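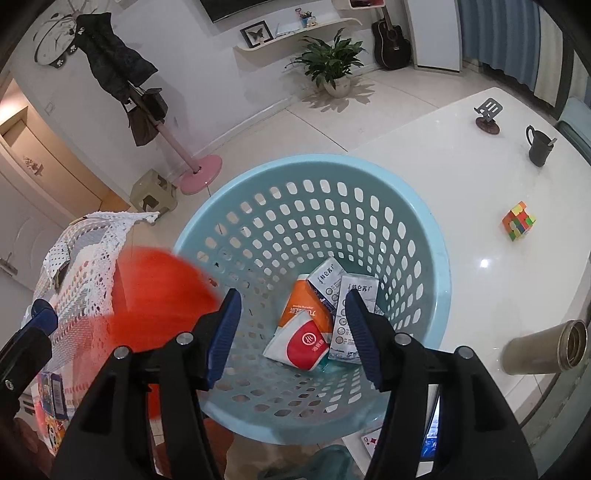

Can a younger son's widow keep the style "Lady" if she marries again? In our sources she mostly loses it, but many families went on using it at home, and the parish clerks wrote down what they heard.

Notebook, June, morning

Worked through the Jelínek copies again, letters 2 to 15. The trouble is still the word the family uses for the eldest son's wife. In the older letters she is "the young countess", later only "the countess", although the old countess is alive and signs her own letters. So for a few years there are two women under one title and I cannot always say which one is meant. I have put a pencil mark at each doubtful place and not decided anything.

Dušan thinks the change came with the move to the Vilow house. Possible. But letter 14 was written before the move and already has the short form, unless the date on it was added by a later hand. The ink of the date looks browner to me. Ask Beathag to look, she is better with inks.

Deepika's table of ranks is now in the shared folder. I corrected two things:
– baron and freiherr were in separate rows, I joined them for our purpose and left a note
– "dowager" stood as a rank. It is only a way to tell the widow from the wife of the present holder, so I took it out of the column.

She may not agree with the first one. We should talk before the table goes to Nayeli.

After lunch: the Jamham pedigree. It gives 19 children in one generation, which is too much for one mother. I suspect that two brothers with the same first name were put together. Eduard Hrnčiar had the same problem with the Poltetti branch and solved it by godparents. Will try the same way, it takes about a day.

Small thing, for me not to forget: "Honourable" is written before the name on envelopes, but one does not say it when speaking to the person. I had it wrong in my draft of the glossary, under H and again under V for viscount's children.

Still open: who was allowed to use the coronet on the seal. Letter 15 has it, letter 2 has only the plain shield.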